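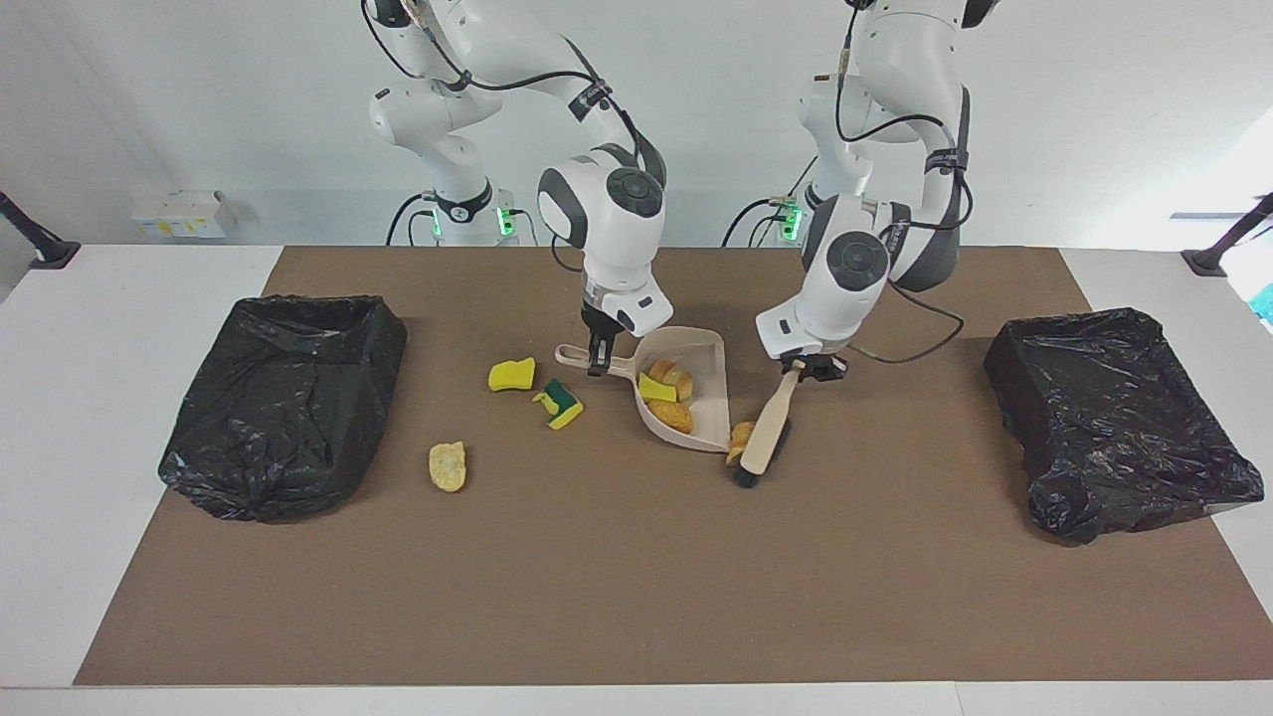
Search news and notices
Enter keyword Go

Drondum Housing to bring separate food waste collection to Osley homes

April 2, 2023

Drondum Housing has confirmed that 3000 households on its estates in Osley will receive a separate weekly collection for food waste from July. The new service will run alongside the existing rubbish and recycling rounds and will be free of charge to all tenants and leaseholders.

Under the present arrangements, leftover food is placed in the general rubbish and collected once a fortnight. Residents have told the association that bin stores become unpleasant in warm weather, particularly at the taller blocks on the Paewai estate, where bags are often left beside full containers. The association received 69 written comments on the matter during its winter consultation, and most asked for food to be collected more often.

Each household will be given a small lidded caddy for the kitchen and a first roll of liners. Flats will share locked outdoor bins, opened with the existing bin store key. Houses with their own front access will receive a larger outdoor caddy, to be left at the kerb by 7am on collection day.

Brodie Tomoana, Head of Estate Services at Drondum Housing, said: "Our residents asked for a cleaner and simpler way of dealing with kitchen scraps, and we are pleased to be able to offer one. The round has been planned so that the blocks with the least storage space are visited first each week. We will be listening closely to residents in the opening months and will change the route where it is needed."

What may be placed in the caddy

All cooked and uncooked food will be accepted, including bread, meat, fish, bones, tea bags, eggshells and fruit and vegetable peelings. Food should be removed from its packaging. Liquids, cooking oil and garden waste will not be accepted.

Small household items that come into contact with food, such as sponges, cloths and paper plates, should continue to go in the general rubbish. Floor sweepings should also be kept out of the caddy – even where they are mostly crumbs – as dust and grit cannot be treated with the food.

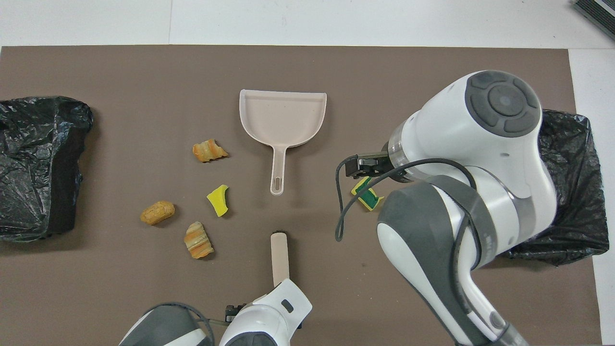 Bread-like scraps and torn sponge with a dustpan and brush. Sponges belong in the general rubbish under the new service.

Collections will be carried out by Skeltano Environmental under a contract lasting four years. The vehicles will be based at the existing Osley depot, and three new driving posts will be advertised locally before the summer. General rubbish will still be collected fortnightly, and there will be no change to recycling days.

Residents will receive a letter and a printed calendar before the first collection. Large print and translated copies may be requested from the estate office. Tenants who have difficulty carrying a caddy to the bin store may apply for an assisted collection – existing assisted collections will be carried over and need not be applied for again.

ENDS

Notes to editors

Drondum Housing is a not-for-profit landlord with homes in Osley and the surrounding villages.

Media enquiries should be addressed to the Communications Office, Drondum Housing, Osley.

Recent news

Lift replacement at Paewai estate: revised timetable
Rent statements to be issued by post and email
Osley estate office: Easter opening hours
Applications open for community garden plots
Changes to the repairs reporting line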